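Projektbericht: Eine Babydecke aus Restgarn häkeln
Wahlkurs Textiles Gestalten, Gruppe Prurnitz

Für unser Projekt im April wollten wir eine Decke häkeln und dabei nur Garn verwenden, das in der Werkstatt schon vorhanden war. Ich habe die Quadrate gemacht, Lorna Purves hat den Rand entworfen. Unser Kursleiter Martti Koskela hat uns das Muster «Gornero» empfohlen, weil es für Anfänger gut geeignet ist.

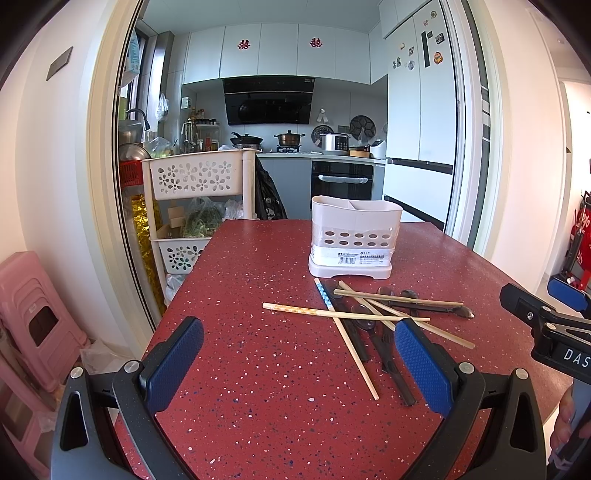 Foto: Gruppe Prurnitz

Zuerst haben wir eine Maschenprobe gehäkelt. Mit der Nadel Stärke 4 waren 16 Stäbchen zu breit, deshalb habe ich auf eine dünnere Nadel gewechselt. Die Baumwolle von Wouters ist glatt und lässt sich leicht wieder auftrennen. Das Garn von Tutton ist weicher, aber es spaltet sich, wenn man zu fest häkelt. Beide Sorten in einem Quadrat zu mischen, war keine gute Idee: Die Ecken haben sich nach oben gebogen. Wir haben danach jedes Quadrat nur aus einer Sorte gearbeitet.

Die Decke besteht aus sechs Reihen. Das Zusammennähen hat länger gedauert als das Häkeln selbst. Beim ersten Versuch habe ich den Matratzenstich benutzt, die Naht war aber auf der Rückseite zu dick. Lorna hat vorgeschlagen, die Quadrate mit festen Maschen zusammenzuhäkeln. Das sieht man auf der Vorderseite als kleine Linie, und uns hat es gefallen.

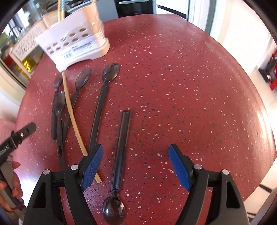 Abb. 2: Löffel auf der roten Tischplatte

Für den Rand waren zwei Runden Muschelmuster geplant. Das graue Garn hat nur für eine gereicht, die andere ist jetzt hellgelb. Vor dem Spannen haben wir die Decke mit der Hand gewaschen und flach auf Handtüchern getrocknet. Sie ist an einer Seite noch etwas schief, dort habe ich vermutlich eine Masche verloren. Die Fäden auf der Rückseite müssen wir noch vernähen.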